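draft 8 Jan 2025 -- section 4 only, tables still to be pasted in from Ayuba's file

## 4. Room sound and how people judge noise at home

### 4.1 What we asked

Section 3 covered the street side (windows, traffic, the bus depot). This section is the inside half. Main question: when people in rented flats say their living room is "loud", how much of that is noise coming in and how much is the room itself ringing? Earlier work mostly treats these as one thing. A tenant says loud, it goes down as loud. We wanted them split.

We sent the home survey to tenants in two estates, Plerine and Jodoria. 813 forms out, 414 back and usable. Of those, 272 households agreed to a visit. Visits ran through the fall, starting in September, mostly early evening when people were home. Each visit had the same three parts: a short talk with whoever answered the survey, a sound level reading with the windows shut, and a decay measurement (balloon burst, two positions, mic at seated ear height). Pets were moved to another room first. Two households asked us to skip the balloon and we used hand claps there; those are flagged in the data and left out of the decay averages.

The survey question was plain: "How noisy is your living room on a normal evening?" with a scale from one to seven. A second question asked people to say in their own words what the noise was. Ayuba Annan coded the free answers, and a second reader coded them again without seeing the first set. Disagreements were talked through. Most were about the word "echo", which some tenants use for real echo and some for footsteps upstairs.

### 4.2 Levels versus ratings

Short version: the level readings explain less than we expected. Homes with nearly the same closed-window level were rated anywhere from two to six. Plerine was the quieter estate on the meter and the noisier one in the survey. We checked this for visit time, floor height and household size and the order of the estates did not change.

The decay times help. Living rooms with a long decay were rated noisier at the same level, and the effect is strongest in rooms where people watch TV and talk at the same time. This fits what tenants wrote. Typical answers:

> "It's not outside, it's us. Everything bounces."

> "Kids are fine in their bedroom and unbearable in here."

> "You have to turn it up to hear it, then it's too loud."

The third one comes up again and again in different wording, and we think it is the key. A room that smears speech makes people raise the volume, and raised volume is then reported as a noise problem. We can't prove the order of events from one visit per home. A diary study could.

Floor height gave nothing once decay was in the model. Age of the person answering gave a little, older tenants rating higher, which may just be hearing loss making smeared speech harder to follow. We didn't test hearing and should of asked at least one question on it.

### 4.3 Floors, walls, soft things

Floor covering was the largest single difference between the estates. Jodoria still has carpet in most living rooms. Plerine had its carpets taken up in a refit by Fletow, the building contractor, and hard flooring put down throughout. Tenants liked the new floors for cleaning. They liked them a lot less for sound, though few had linked the two before we asked.

Carpet is not a cure-all. Short pile on a solid slab soaks up high frequencies fairly well and does very little lower down, where a lot of male speech and nearly all bass sits. So a carpeted room can still boom while sounding dull on top. Several Jodoria tenants described just this -- "muffled but loud" was one answer. The decay curves agree: a short tail in the upper bands and a long one below.

Seating matters too. Upholstered seats work over a wider range than thin carpet does, and position counts as well as size. Rooms were sorted into bare, sparse, mixed and full, by eye, using a one-page guide the visitors carried. Figure 4 goes with the sparse class. 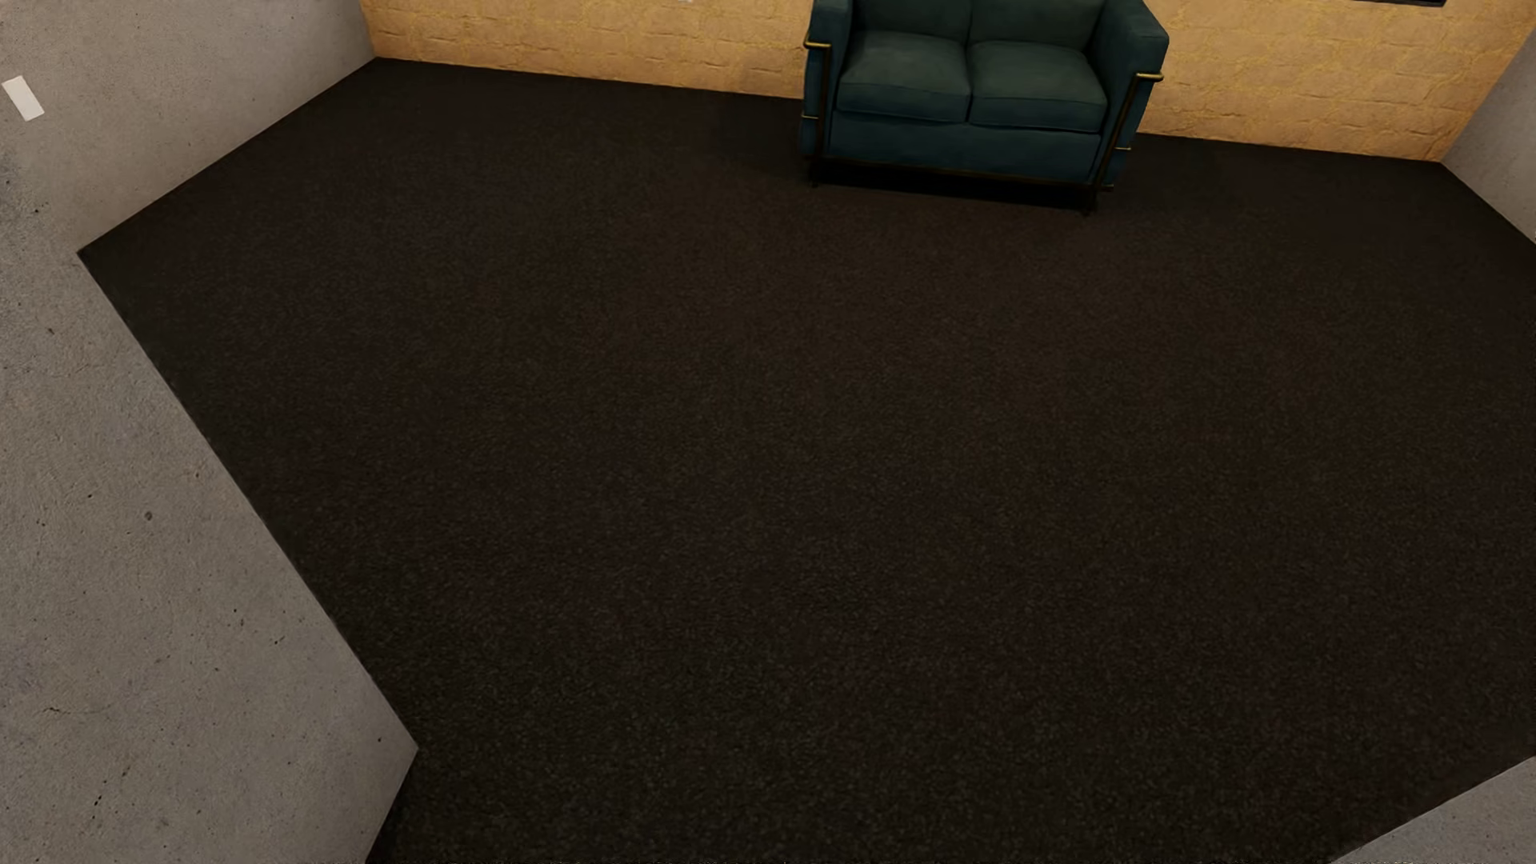

*Figure 4. Sparse class: dark short-pile carpet, a two-seat sofa, brick wall.*

Agreement between visitors on the four classes was good at the ends and weak in the middle. Sparse and mixed got swapped fairly often. We merged them for the main model and report them apart only in the appendix. Curtains were the usual reason for a split vote -- some visitors treated heavy curtains as furniture and some didn't, and the guide was no help. It has since been rewritten.

With the merged classes, going from full to bare moves the rating by more than a full point on the seven-point scale at equal level. Going from hard floor to carpet inside the same class moves it less, and in the full class it hardly moves at all. Once a room holds bookshelves, beds in the corner, coats on hooks and so on, the floor stops mattering much. Poorer households with less stuff get the worse sound out of an identical flat. The housing office hadn't considered that and neither had we, going in.

### 4.4 A small add-on test

After the main visits we went back to 16 Plerine homes, all hard floor, all bare or sparse. Each was lent a set of fabric wall panels made up to our spec by Asante, an upholstery workshop. Panels hung behind or beside the main seat, whichever wall was free. Four weeks, then the same survey question and a second decay reading.

Decay came down in every home. Ratings came down in most, stayed level in a few, and went up in one, where a neighbor had started building work. No control group, and people who are lent something tend to say it helped. Treat it as a pilot. What we did learn is practical: tenants won't drill, adhesive strips fail on the textured paint, and a panel that leans against the wall gets moved behind a door within days. The free-standing type was kept in place longest.

### 4.5 Limits

Two estates, one landlord, one city. Everyone visited had said yes to a stranger with a balloon, so the most annoyed tenants may be over-represented, or the least, we can't tell. Closed-window levels on a single evening are a thin stand-in for a year of evenings. Room class was judged by eye. Sound through party walls was not measured separately and is folded into the indoor level, wich probably blurs the split we were after in 4.1, more so at Jodoria where the walls are thinner.

Decay below the lowest band is noisy in small rooms and we have left it off the plots. Raw curves are in the data folder for anyone who wants them.

Section 5 takes the same homes and looks at sleep.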